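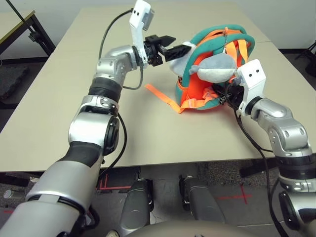
Yesenia Correa
Shop lead, Falmont shared workshop

Notebook, June, afternoon

Backpack again. The left wrist cable from Clundar is too long. It loops out from the top of the camera bracket and I don't want it near a strap. Ordered 40 cm replacements. Gripper force is at 17 on both sides until I have a reason to change it.

Reset pose for the box task:
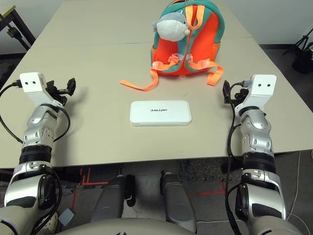

Start pose, jaws facing in, box between the hands.

Left elbow offset was wrong in the Zurnum config, 9 where the sheet says 0. Fixed and saved. Manolakis still has the old file on the bench laptop - delete that one. 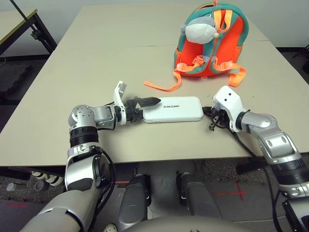 Two-handed holds need both arms on the same clock. The control loop stays at 1000 Hz and I'm leaving the wrist filter alone. For the box I want the fingers on the two ends as they are now, with the lid left clear. The loose orange strap lying across the table needs to go farther back before we try longer moves. Add that to the setup sheet.

Plush toy next. Lower the left wrist speed before closing, and keep the right side on the bag the whole time.

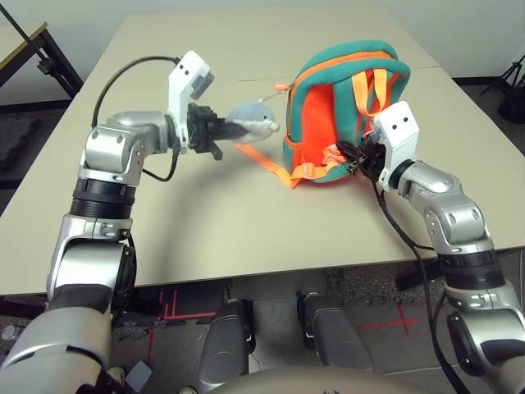 Left on the plush, right on the strap and edge of the bag.

To do: cable clips, retape the floor marks, copy logs off the bench laptop.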